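Facilities > Checklists > Sorting room, small item trays

Last updated Sep 20, 2020

Sorting Room Tray Check

Checked by: Natalie Dawber
Second check: Terence Parsons
Site: Gridley, sorting room 2
Form 2578

Mark each line OK, Fix or N/A and write a comment if it is anything other than OK. Leave the finished form in the Kiva folder by the door. Fix items go to Chelsea Tunstall the same day.

1. Floor and walkway
Walkway clear from door to sink: OK
Mats flat, no curled corners: Fix
Comment: Mat nearest the sink lifts at one end. Taped down for now. Needs a new mat, same size as the old one.
Cords off the floor: OK

2. Benches
Benches steady when leaned on: OK
Edges free of splinters and sharp spots: OK
Nothing stored above shoulder height: Fix
Comment: Two Dulico tubs were on the top shelf again. Moved to the lower shelf. They weigh more than 10 pounds each when full and should not be lifted down from up there.

3. Trays and enclosures
White lining flat, no tears or lifted seams: Fix
Rim seated all the way along: OK
Lining wiped before first use: OK
No loose items left inside from the last job: Fix
Comment: See below. Bradley Holroyd has been told.
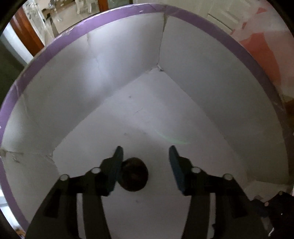 White-lined enclosure with purple rim, one dark brown ball-shaped item on the floor of it.

Anything round has to be accounted for before the tray is signed off. Small round pieces roll, and we had one under the bench in August that was stepped on. No injury, but it was written up. If you find a piece and do not know which job it came from, bag it, write the tray number on the bag and put it in the query box. Do not drop it in the nearest bin of similar ones.

Tray 131 was out of use at the time of the check. Rim cracked at one corner. Tagged and moved to the repair rack. Jamie Lambert to decide if it is worth fixing.

4. Cleaning supplies
Spray bottles labeled: OK
Clean cloths stocked: Fix
Comment: Down to the last pack. The Kocabaş order is late. Use paper towels on the benches and save the cloths for the linings, as paper leaves lint on white.
Used cloths in the lidded bin: OK

5. Lighting
All overhead lights working: OK
Bench lamps working, no hot smell: OK
Comment: Lamp on bench 4 flickers when moved. Works fine if left alone. Put on the list for next time.

6. Exits and first aid
Exit sign lit: OK
Door opens fully: OK
First aid box sealed and in date: Fix
Comment: Seal broken, small bandages low. Restock to 20 and reseal.

Open from last check
Sink tap drip: still open
Missing tray labels: closed

Signed: N. Dawber, T. Parsons

This site uses cookies to remember your login and settings. Accept / Manage cookies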